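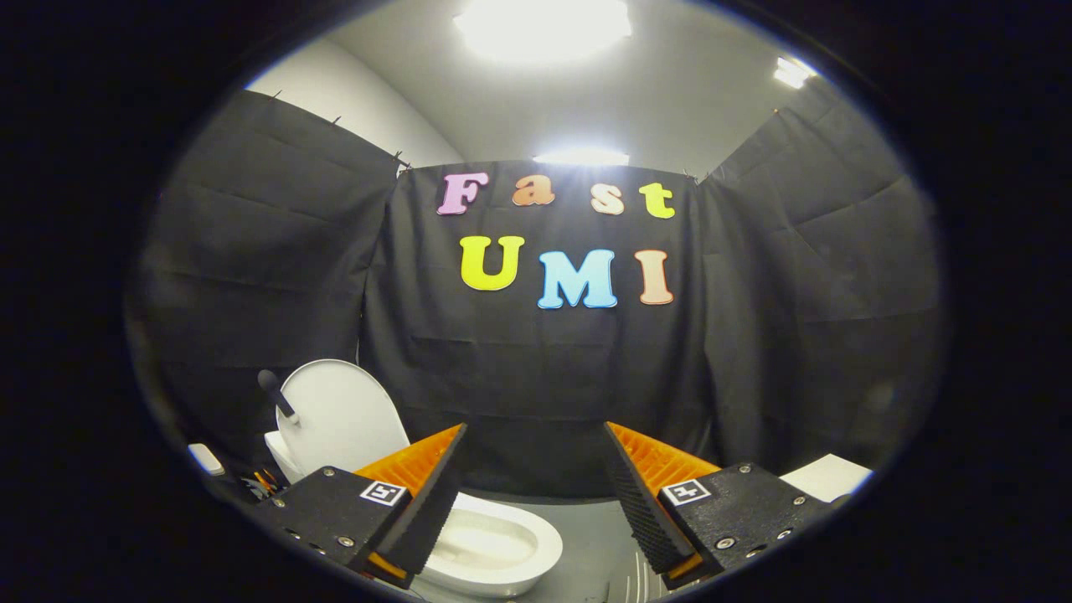

How to clean a toilet fast (and the bit under the rim everyone skips)

Quick one today. Guests at 4, bathroom a mess, you know how it goes. Same routine I used at the rental on Skondisen and it still works.

What you need
Toilet cleaner, any kind. I buy the Fukow one, cheap, smells like lemons.
Toilet brush
Rubber gloves
Two rags, or paper towels
Spray cleaner for the outside
White vinegar if you have hard water

Step 1. Clear the floor
Bath mat out. Trash can out. Anything sitting next to the toilet, move it now or you'll be spraying it later. Window open or fan on.

Step 2. Cleaner in first
Lid up, seat up. Squirt up under the rim, all the way around, let it run down. Leave it 12 minutes. Do not scrub yet. Don't mix it with bleach or anything else, one product only, check the label.

Step 3. Outside while you wait
Top down, always. Tank lid, handle, then the lid both sides, then the seat both sides. Spray the rag, not the toilet, less dripping. Hinges are the worst part. An old toothbrush gets in there, or wrap the rag around a butter knife. If your seat has quick release buttons pop it off and do it in the sink. Takes a minute.

Then the base. Get right down and go around the back were it meets the floor. Dust plus damp = gray paste. Yuck. Second rag for this part, don't go back up to the seat with it.

Step 4. Scrub
Under the rim first, brush angled up. Then the sides, then push the brush down into the hole a few times. Flush with the brush still in the bowl so it rinses. Trap the handle under the seat and let it drip 5 minutes before it goes back in the holder.

Still a ring at the water line? Push the water down with the brush, pour in 3 cups of vinegar once the cleaner is fully flushed away, leave it overnight. Pumice stone works too but wet it first, and go easy on older porcelain. I scratched mine.

Step 5. Floor last
Wipe or mop backwards out the door. Mat back when its dry.

How often
Bowl once a week. Hinges and base every other week, more with kids.

Next up is the shower door, the Irik squeegee came in and I have opinions. Grout after that.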